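The Long Life of a Kitchen Table

The table at the front of Ljungberg, a repair shop on the second floor of an old shoe factory, has been refinished 4 times. Yuto Kawaguchi keeps a record of each one in pencil on the underside of the top. The earliest note gives no year, only the word October and the name of an oil that is no longer sold.

Kawaguchi repairs tables and very little else. He will look at a chair if it came with the table. Most of what he takes in belongs to families who bought it new, ate at it for years, and now have to decide whether it goes to the curb or to the next apartment. A full refinish costs $600 for a table that seats six. A new one of the same size can be had for less, and he tells people so on the phone before they rent a van.

"If you don't like the table, don't fix it," he says. "You'll have the same table."

People who go ahead usually do it for the size. A table that has fit a kitchen through two moves is hard to replace. Older tables also tend to be narrower than current ones, and a few inches matter in a room where someone has to get past to reach the stove.

The work starts with cleaning. Years of cooking leave a film that sandpaper will only push around, so the top is washed with mild soap, wiped down and left overnight. Then comes scraping. Kawaguchi uses a plain steel card scraper for the old finish and switches to paper for the last passes, going with the grain. Veneered tops get no scraper at all. Many have been sanded once already, and the layer left may be thinner than a business card.

Water rings are the complaint he hears most. White rings sit in the finish and often come out with gentle heat and a cotton cloth. Black rings have gone into the wood. He treats those with oxalic acid, wearing gloves and a mask, and warns owners that a shadow may remain.
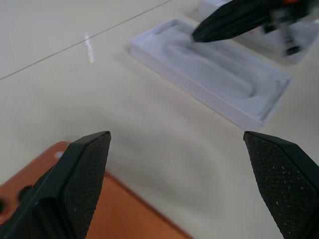 After that comes the choice of finish, where owners and repairers tend to disagree. Owners ask for something that will never mark. The hard film finishes come close, but when one does fail, the whole top has to be stripped. Oil and wax mark easily and can be patched in an afternoon with a rag. Kawaguchi puts oil on most family tables and sends the owner home with a small jar of it.

Ximeng Lu takes the other side. She runs Hokby, a workshop across the river that supplies tables to cafes, and she has no patience for oil. A cafe table gets wiped dozens of times a day, often with whatever spray is under the counter. Her tops get a two-part lacquer, sprayed in a booth, and she expects it to last 9 years before it needs attention.

"At home you have one spill and you all jump up," Lu says. "In a cafe it sits there until closing."

She does agree with Kawaguchi about legs. Both say a wobbly table is the one most likely to be thrown out, and that the repair is usually simple. On most tables the legs are held by a corner bracket and a single bolt, which loosens as the wood shrinks in winter. Tightening it takes a wrench and five minutes. If the bolt spins freely, the hole has worn out and needs to be plugged with hardwood and drilled again.

Lu keeps 3,000 of the bolts in coffee cans, sorted by thread, many of them pulled from tables that were past saving. She sells them singly. Customers mail her the old one taped to a card, and she matches it by hand.

Back at Ljungberg, the front table is due for another coat. There is a burn near one end from a soldering iron, and Kawaguchi has been putting off sanding it out. He would have to move the phone, the order book and the kettle, and there isn't another flat surface in the shop free to hold them. He plans to get to it after the next pickup, when a drop-leaf table goes home and its corner opens up.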